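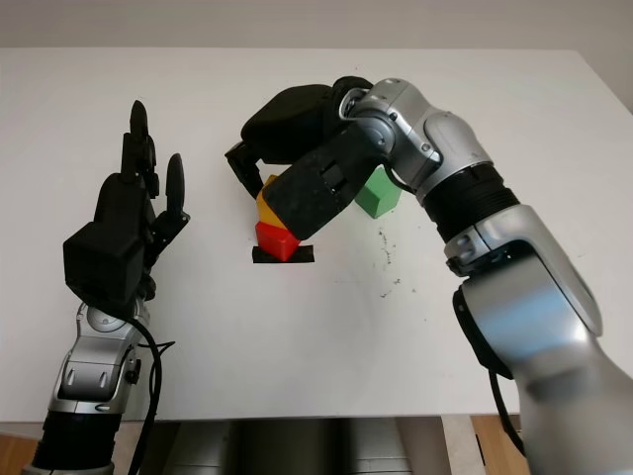

Banc d'essai préhenseurs : questions fréquentes

Mise à jour 18 mars 2023, Perrine Texier. Questions reçues par mail ou posées au labo, je complète quand j'ai le temps.

Pourquoi une main d'un côté et une pince de l'autre ?
Pour comparer sans démonter. Main multi-doigts à gauche, pince à droite, même table, mêmes cubes. Avant on changeait d'outil sur un seul bras, recalibrage à chaque fois, une demi-journée perdue.

Laquelle est la meilleure ?
Ca dépend de l'objet. Empilage de cubes : la pince Skadham, sans discussion. Objets mous, poignées, bouchons : la main Pornex, quand elle veut bien. Les chiffres complets sont dans le rapport d'Évan Fleury, pas ici.

À quoi sert le scotch noir sur la table ?
Repère de départ. Le cube rouge se pose dessus, toujours. Merci de ne pas le décoller pour "faire propre" (déja arrivé).

Combien d'essais par outil ?
300 par tâche, moins si un doigt casse. En dessous, Lionel Caron refuse de tracer les courbes et il a raison.

Un essai raté, c'est quoi exactement ?
Cube lâché, cube poussé hors zone, ou pile qui tombe dans les 7 secondes après ouverture de la pince. Un cube de travers mais qui tient = réussi. On en a discuté longtemps, on n'y revient pas.

Peut-on bouger les deux bras en même temps ?
Oui mais pas en comparatif. Un bras travaille, l'autre attend doigts vers le haut, loin des cubes. Passage de relais entre les 2 : prévu pour mai.

Les câbles gênent ?
Oui. Laisser une boucle au poignet, sinon ça tire dès qu'on tourne à fond. Ne pas serrer les colliers trop fort non plus. Vérifier avant chaque série.

Quel contrôleur ?
Vidal pour les deux bras. On a essayé le Stiscombe en parallèle, plus réactif sur la fermeture mais il perdait la liaison avec la main. Retour fournisseur, on attend.

Et la caméra ?
Fixée à la tête, elle regarde la table par-dessus les bras. Défaut connu : la pince cache une partie des cubes au moment de la prise. Une caméra au poignet est à l'essai chez Ayana Lemma, lui demander directement.

Les patins des doigts s'usent vite ?
Environ 2000 fermetures puis ça glisse, surtout sur les cubes neufs. Patins de rechange dans le tiroir du bas. Noter le changement dans le cahier, avec l'heure.

On peut apporter ses propres objets ?
Oui, s'ils tiennent dans la main et ne coulent pas. Pas de verre.

Comment réserver le banc ?
Mail à Annick Delorme, avec la tâche, l'outil et le nombre d'essais prévus. Créneaux à la demi-journée. Pas de réservation par le couloir svp.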